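Food Detective > Kitchen Myths > The Five-Second Rule
Topics Quizzes Ask Us Grown-Ups

Is the Five-Second Rule True?

You drop a cracker. Somebody yells "Five-second rule!" and the cracker gets eaten. Everyone seems happy with this. But who made the rule, and did they ever check?

When a rule sounds that handy, you should get suspicious. It lets you do exactly what you wanted to do anyway. Rules like that need a hard look.

The idea goes like this: germs need time to climb onto your food, so if you're fast, you beat them. Now think about what a germ is. Bacteria are so small that you need a microscope to see one. Most of the ones on a floor aren't chasing anything. They're stuck in dust, crumbs and dried-up spills, and when food lands on them, some stick to it. How long does it take for jam to stick to your finger?
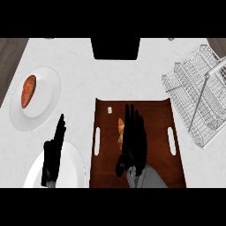

What the tests say

Scientists have tried this out by putting bacteria on different surfaces and dropping food on them. Some germs moved over in less than one second. More time often meant more germs, so the rule isn't total nonsense. But "fewer germs" and "no germs" are two different things, and the people yelling the rule tend to mix them up.

The kind of food made a big difference. Wet food, like watermelon, picked up lots of bacteria. Dry, sticky candy picked up far fewer. A slice of melon dropped for one second can be worse off than a gummy bear dropped for 300.

But it looks clean!

So does nearly everything. A shiny counter can have germs on it, and a dusty shelf might have very few that could make you sick. Your eyes are good at spotting crumbs and bad at spotting bacteria.
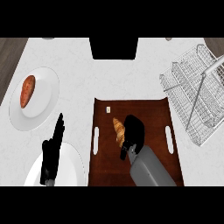
You may also hear, "I've done it 100 times and never got sick." That could well be true. Most germs won't hurt you, and a healthy body fights off plenty of others. But being lucky isn't proof. If you crossed the street 16 times with your eyes shut and got to the other side, would that make it a safe way to cross?

What about blowing on it? You might get rid of some fluff. Bacteria hold on better than fluff does, and your breath has germs of its own.

So what should you do? If raw meat or a pet has been near that spot, throw the food out. Some fruit can be washed. A wet piece of melon off the kitchen floor should go in the trash, even if you grabbed it in 2 seconds – and even if your big brother says it's fine.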